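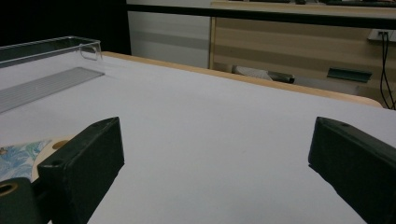
Varnurar fingers at the white table, clear tray to the left.

Subject: Re: Varnurar hand-held gripper kit — worth the money?
Date: Mon 17 October
List: Jarkthorpe automation users

> We are looking at the Varnurar kit for table-top pick work
> and have a quote from Arroyo for two units. Before we sign:
> how do the fingers hold up, and is the service plan any use?
> Our parts are small and mostly go in and out of open trays.

We have had two units since April, bought through Arroyo with the 24-month service plan. Notes below, in no special order.

Fingers. The black blocks are stiffer than the ones on our old Graltska set. Wear on the inner faces showed after 17 days of full use, mostly near the tips. It has not affected grip on anything over 2 mm thick. Thinner card slips if you pick it by the edge.

Trays. We use clear plastic ones with a handle cut-out in the end wall. The fingers will go over the rim, but you need to come in steeply — a shallow approach catches the wall and drags the tray along. If your trays are light, fix them down.

View from the wrist camera. Both fingers stay in shot with the table between them, so you can judge the gap without a second camera. A pale table gives some reflections. We turned the exposure down one step and left it there.

Service plan. Used once, for a sticking slide. Arroyo swapped the part and charged us carriage, which the quote did not mention. Ask for that in writing.

Spare fingers come in pairs only. The manual gives the screw torque for the old mount and the new one on the same page, without saying which is which. Check the serial plate: anything above 100 is the new mount.

I can post our tray heights if they would help.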